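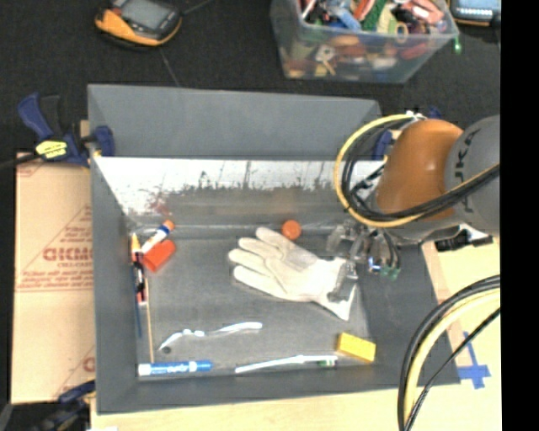 Allotment waiting list – closed again??

anca_c
Rang the parish office at 9 this morning, told the list for Traltberg Lane is shut til October. I was number 18 in spring. Has anyone been moved up at all? Two plots by the gate are nothing but brambles.

HJuntunen
Same reply here. They did say anyone already on it keeps their place. So you're still 18, or better.

plot92
The bramble ones are paid for. Rent's paid, nobody can touch them til the renewal letters go out. Been like that for years.

anca_c
Paid for and not dug? Ridiculous

misaki_t
Bit harsh. One of those is a chap who had his hip done. I'd hate to lose mine over one bad summer.

plot92
One summer fine. Three summers no. Rules say three quarters cultivated, it's in the agreement, page two.

HJuntunen
Page two also says they have to write to you twice first. Don't think they've written to anybody.

darmawan
You could try the Koyama Road site, it's run seperately. Water butts only, no taps, but I got a half plot in six weeks. Heavy clay mind.

anca_c
How much?

darmawan
Half plot was £18 for the year. Key deposit on top, forget what.

misaki_t
Koyama Road floods at the bottom end. Ask for something up near the hedge.

darmawan
It puddles. Wouldn't say floods. My leeks were fine

misaki_t
Mine weren't – lost the lot, and the garlic. That's why I moved.

anca_c
Ok will ring them after lunch and ask for hedge end. Staying on the Traltberg list too, if that's allowed?

HJuntunen
It is. I did both for a year.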